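Speaker notes: Public consultation and the Turlow grazing scheme
Prepared for the Skundville land use forum, 2020-06-16

Slide 1. Opening
Welcome members of the forum. State that the talk covers the legal position on the Turlow grazing scheme and the steps open to landowners and the public. Remind the audience that these remarks are not legal advice and do not bind the authority.

Slide 2. The land in question
The scheme covers 3,000 hectares of upland between the Basov estate and the river. Of this, 888 hectares are held as common land, and the rest is let to tenants on fixed terms. The proposal would allow native ponies to graze the upper ground all year. At present, stock must be brought down before winter.
Point to the northern boundary on the map. It has been redrawn since the first draft was issued, and several written comments refer to the old line.

Slide 3. What the law requires
The authority must publish an assessment before it makes a decision. It must set out the likely effects on water, soil, wildlife and neighbouring stock, and must consider at least one other course of action. The Ásgeirsdóttir review, which looked at earlier grazing decisions in the district, found that the alternatives had often been dealt with in a single paragraph. The present assessment gives them a full chapter.
Pause for questions on procedure only. Questions on compensation are to be held until slide 6.

Slide 4. The objections
The authority received 31 written objections. Most concern fencing and the risk of disease passing between the ponies and farmed animals. A smaller group argues that the comment period of 14 days was too short for tenants, who were lambing at the time. The authority accepts that the notice could have been sent earlier — it does not accept that the notice was unlawful.

Slide 5. Disease and monitoring
Blood tests would be carried out before release and each year after that. Results would be sent to every holding that shares a boundary with the scheme. The draft does not say who pays if a neighbour asks for further tests. This point remains open.
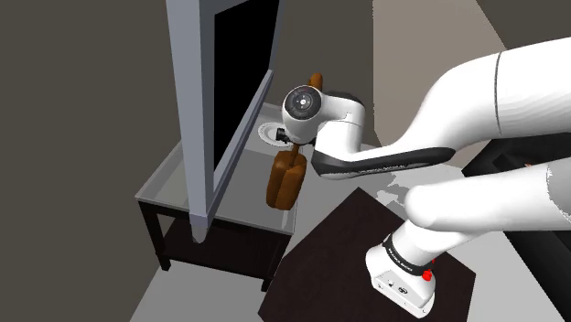
Computer-rendered view of a Franka Emika robot arm above a table.

Slide 6. Compensation and next steps
Claims for damaged fences may be made under the existing tenancy terms. Claims for lost grazing would need a separate agreement, and the wording is still with the authority's solicitors. Do not give figures, even if pressed.
Explain that a revised draft will be placed in the Skundville library and that comments may be handed in there or sent by post. Objectors who have already written need not write again unless the boundary change affects their land.

Questions from the floor
Take tenants first, then other landowners, then members of the public. Questions about the Basov access track should be passed to the highways desk.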